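Spring progress report, Drirnby wallpaper and surfaces project
To: Hilkka Salminen
Period: through the end of March

Hi Hilkka,

You asked for something longer than my usual three lines, so get a coffee. The short version is that the butterfly room is papered, the tabletop is down, and I still have money left, which surprised me as much as it'll surprise you!

Walls first. We went with the pink in the end. I know you were leaning toward the plain gray sample from Skov (and I did live with it taped up for a couple of weeks, I promise), but everything looked tired next to it. The butterflies and moths are big and bold, magenta and orange and lavender with some deep purple and a pale peach, and the dark plum outlines hold it all together. Three walls are covered. Matching the pattern at the corners was the fiddly bit. I wasted most of one roll on the left side before I gave in and started again from the back wall, working outward, and after that it went up pretty quickly. We used 9 rolls all told and have one spare for patching.

The tabletop print came from Grindwood. It's the black and white botanical line drawing, the one you circled in the catalog. I worried it would fight with the walls, and a couple of people who stopped by thought so too, but I've come around to it completely. Having no color down there gives your eyes somewhere to rest. It did arrive with a crease along one short edge, so I rolled it backward and left it under some books, and then trimmed what wouldn't flatten. Grindwood offered a replacement but the wait was 17 days and I didn't want to lose the slot.

The aluminum posts stayed silver. I got a price for having them painted plum to go with the outlines, and it was $172, plus taking everything apart, so no. I like them plain anyway.

Money. You gave us 4000 dollars for the whole thing. Paper, paste, the tabletop print and delivery are paid. The Potport invoice for the trim hasn't come in, and I've chased them twice now. I'd like to hold the rest until it does and then talk to you about what's left, if that's okay. My vote is for a second tabletop print so we can swap them around, maybe something with ferns or mushrooms, but I'm open.

Things that went less well: the paste I bought first was too thin and the top edges kept lifting overnight. I switched to the heavier kind and went back over the seams. I also ordered the wrong blades for the trimming knife, and that's my own fault for doing it from my phone at eleven at night. And the pattern book shows a slightly warmer pink than what we got. I've decided I prefer ours, but if you put the two side by side you'll notice.

Next up is a proper look at the seams once the weather warms up, a label on the spare roll with the batch number, and a written note of how the corners were done so the next person doesn't have to learn it the way I did. I'd also love for you to come out to Drirnby and see it for yourself. Mornings are best, before ten if you can manage it, and there's parking behind the building.

Let me know about the ferns! 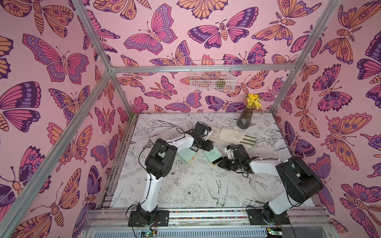
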